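Working notes + readme for the Fleltthorpe liquor license / restaurant openings table. Read this before you merge anything. Will tidy later.

# fleltthorpe-openings

One row per application for a new bar, restaurant, cafe or food counter in Fleltthorpe. Pulled from the city clerk's posted agendas and the PDF packets that go with them. Current build has 1,092 rows.

Maintained by Nele Michiels. Questions go in the issue tracker, not email please.

## What's in the folder

- `applications.csv` - the main table
- `addresses.csv` - cleaned street addresses, joined on `app_id`
- `hours_raw.csv` - proposed hours exactly as typed by the applicant, typos and all
- `hours_parsed.csv` - same thing split by day
- `notes/` - plain text, mostly mine, mostly messy
- `scripts/` - python, needs pandas and nothing fancy

## Columns (applications.csv)

| column | type | notes |
|---|---|---|
| app_id | text | ours, not the city's |
| city_no | text | blank on older packets |
| trade_name | text | name on the sign, or planned for it |
| legal_name | text | LLC or corp as filed |
| lic_class | text | see below |
| filed_month | text | month only |
| open_proposed | text | free text, "spring", "ASAP", etc |
| seats_in | int | indoor |
| seats_out | int | patio + sidewalk |
| pct_food | int | expected share of sales from food |
| pct_alc | int | same, alcohol |
| status | text | granted, held, withdrawn, denied, unknown |

`pct_food` and `pct_alc` don't have to add to 100. Cover charges and merch go under other, and other isn't in the table yet.

## License classes

City changed its class letters partway through. I mapped the old ones onto the new ones in `scripts/classmap.py`. Seven applications didn't map to anything and are marked `X`. Leave them as X unless you've read the packet.

## Hours

Worst part of the whole set. People write "11-close", "til bar time", "same as before". The parser handles the common ones. 263 rows still have no parsed hours, so check `hours_raw.csv` before you say a place is closed on a given day.

Anything after midnight belongs to the day it started. So Friday 4 p.m. to 2 a.m. is all Friday. An earlier build split it at midnight and late-night totals were wrong, throw that one out if you still have it.

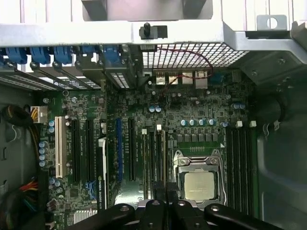

*Photo: Fleltthorpe openings project / CC BY 4.0*

## Trade names

Spelled as on the application. If the sign ends up different we don't chase it, except where a place came back with a second filing. Bulley is in here three times: first as a wine bar, then as a full restaurant at the same address, then a patio amendment. Three rows, same `legal_name`. Don't dedupe on trade name or you loose two of them.

Haugen is two seperate businesses. The bakery counter and the supper club share a name and that's it - different owners, different streets. Check `legal_name`.

Kesosholm filed before the lease was signed and the address on the form is the lawyer's office. Fixed in `addresses.csv`, left alone in `applications.csv`.

## Known problems

- 106 rows have status `unknown`. Mostly agendas with no minutes posted after.
- `open_proposed` is what they hoped for. Not an opening date. Please stop charting it as one.
- Seat counts on food truck rows are zero, should probably be blank
- Some 40-ish scanned packets are crooked and the OCR reads 8 as 3. Seats and street numbers both hit. Still going through these by hand
- Transfers between family members sometimes show up as new applications

## Rebuilding

```
pip install -r requirements.txt
python scripts/fetch_agendas.py
python scripts/parse_packets.py
python scripts/build.py --out .
```

Fetch is slow on purpose, don't turn the delay down, the clerk's site falls over. Parse wants tesseract installed. Build takes under a minute.

## Using it

CC BY 4.0 for the tables and notes, MIT for the scripts. Credit "Fleltthorpe openings project". The PDFs themselves are public record and aren't included, use the fetch script.

Home addresses and phone numbers of applicants were dropped on import. If you find one that got through, open an issue with the `app_id` only and don't paste the adress in.

## Changes

- September: new build, patio seats now their own column
- before that: midnight fix for hours, class map added
- before that: first upload, csv only

## To do

- `other` share of sales
- link transfers back to the original row
- closing dates, if I can find a source that isn't just driving past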